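2009-03-06

**Pantry shelves get a reset at Widell hall - jars off the floor by July**

The shared pantry at Widell hall is getting its first real sort-out in years, and the people who cook there say it's overdue. Dry goods have been piling up in bags on the bottom shelf since the back cupboard lost its door. Rice next to floor cleaner, that sort of thing. No more.

Soudabeh Nazari, who runs the Tehrani lunch twice a month, put the plan to the kitchen users last night. Short meeting. Lids on everything, one kind of container, small two-tier racks so the stuff at the back can be reached without moving the stuff at the front. Passed with no votes against and one long speech about lentils.

"I opened a bag of flour and put it straight in the trash," Nazari said. "Then I did the same with the next one. That was enough for me."

The order is for 12 racks and 24 lidded containers, to be shared between the main pantry and the small one by the side door. Money comes out of what was left from the fall supper, plus a gift from Davoud Ghorbani, who didn't want it mentioned but said fine when asked a second time.

Layout is being tried on a table first, before anything is screwed to a wall. The question is mostly wether the containers belong on the lower shelf, where they stay put, or up top where people can see them. Tall cooks and short cooks do not agree.

A black metal rack with two shelves is on the table for the tryout, one container on its lower shelf and two more out in front, all three with wooden lids.

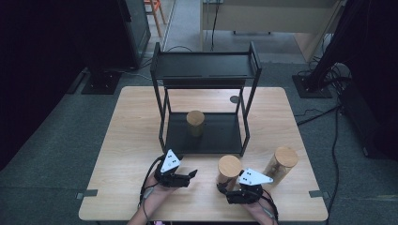
## What goes where

Top shelf - tea, spices, anything light. Lower shelf - the cylinders with rice, beans, sugar. Nothing heavy up high, after last winter. Labels go on the body and not the lid, as lids get swapped.

Said Hajji wanted glass with clamp tops. He was outvoted but has asked for it to be noted that clamp tops seal better. Noted. Lilla Kun is making the labels, in English and Farsi, and will add Hungarian for the paprika shelf becuase she says it deserves it.

Mahsa Nikzad asked about the old tins. They can be kept for cookies and bake sale cash. Anything rusty goes. Anyone who wants a particular tin back should put a name on it before the clear-out, and that includes the big blue one that three families have claimed.

Bulk sacks stay in the cold room for now. Refill from there, close the sack, write it on the sheet. The sheet has been blank since the pen went missing - a new pen is on a string.

## Small pantry

Less settled. The side door pantry is narrow and the racks may have to stand end to end. Hajji is measuring again, the first numbers having been taken with the door open. If they don't fit, 2 of the racks move to the coffee corner and the small pantry keeps its old boards for another year.

The Brorkudton kitchen across the river did much the same job last year and has offered to lend a hand truck and some spare shelf liner. Liner is green. Nazari said yes to the truck.

## Dates and help

Clear-out starts as soon as the delivery is in. Shelves get wiped and left open overnight, so no cooking that evening and no leaving groceries "just till morning." The Tehrani lunch goes ahead as usual but out of coolers.

5 people have signed up to help so far. More wanted, mostly for carrying. Bring gloves and a box for whatever you take home. Opened packages with no date on them will be thrown out, no arguments at the door please.

Everything should be in place for the July supper. Names to Nikzad, or on the list by the sink. The key to the cold room is with Ghorbani this month.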